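From: Rajitha Talukder
To: Asgate shared-world list
Subject: Re: Who may edit the royal family pages?

Zyanya Cisneros wrote:
> I've added 38 pages to the Dumau section since September, and in the last
> month three of them have been changed without a word to me. Queen Mai now
> has a twin brother! He's quite a good twin brother, but I'd planned for
> her to be an only child and the whole succession hangs on it. Do we have
> a rule or don't we?

Dear Zyanya, and hello to everyone else reading along,

We do have a rule, sort of, and I'm sorry you had to come and ask for it. When Trí Ung and I wrote the first front page for Asgate there were 8 of us, we all knew each other's families back to the great-grandparents (the made-up ones, I mean), and it seemed a bit stiff to write down that you shouldn't marry off somebody else's duke. So what we put was "please be considerate", and there it has stayed ever since.

My own feeling, for what it's worth, is that a page belongs to whoever started it. Spelling, broken links and a missing family tree box are fair game for anyone. Births, deaths, weddings and wars need a note on the talk page first, and I'd say the owner should get 15 days to answer before anything is changed. Thu Ninh thinks that's far too long, and she may be right, but some of us only look in at weekends and I'd hate for a person to come back and find their kingdom annexed. 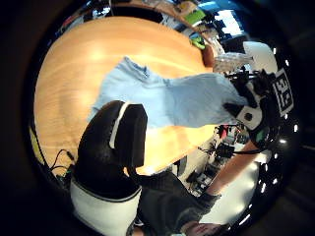
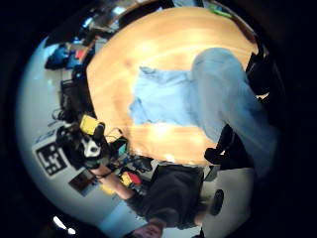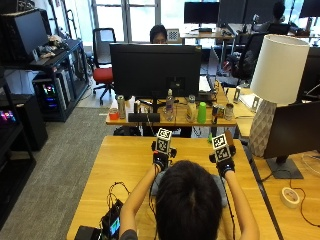
At the round table and the lamp table, same visit.

The harder question is what happens to pages whose owners have drifted off. The whole of Primura is like this. It has 80 pages, lovely ones, with the salt roads and the two rival harbours and that long business about the bishop's horse, and I don't think the author has written to us for years. Vy Đỗ would dearly like to carry the story on from the siege, and I'd dearly like to read it! My suggestion is that we leave the old pages as they are and let Vy start a fresh set afterwards, with a line at the top saying who wrote what. If the author ever does come home, they'll find everything where they left it.

As for the twin brother, Zyanya, do please put Mai back as she was. Whoever invented him is welcome to write to me privately (I shan't be cross) and perhaps we can find him a throne in one of the northern valleys, where they're terribly short of heirs.

I'll put a draft of the wording on the front page talk tonight. Do pull it about as much as you like.

With love to all,
Rajitha

Asgate shared-world list | Contact the list owner | Messages copyright their authors | Back to top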